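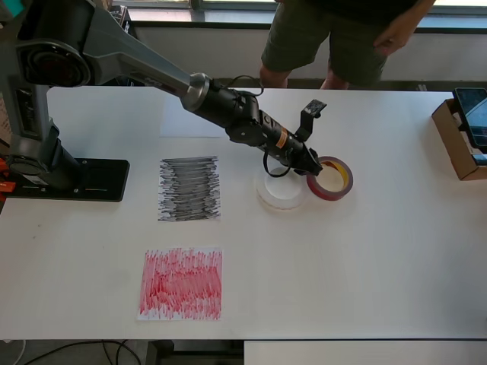

Search this site Enter keywords Go

Marker drawings wanted for Netonby paper display
October – By Shahab Soltani

The Netonby craft room is collecting sheets of marker scribble in any colour for its paper display. Red and black are favourites so far.

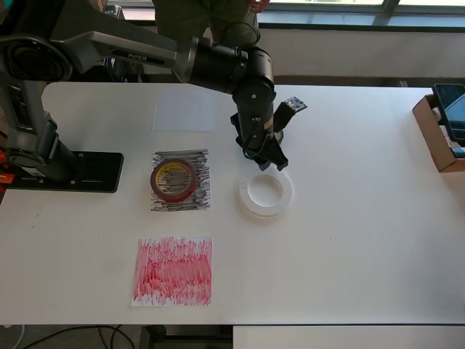
Sheets will be joined with coloured tape – red or white – and hung in the Yang Room. Residents may submit up to 4 sheets each. Drop-in tables open at 3 p.m., with 15 places available.

Last updated: October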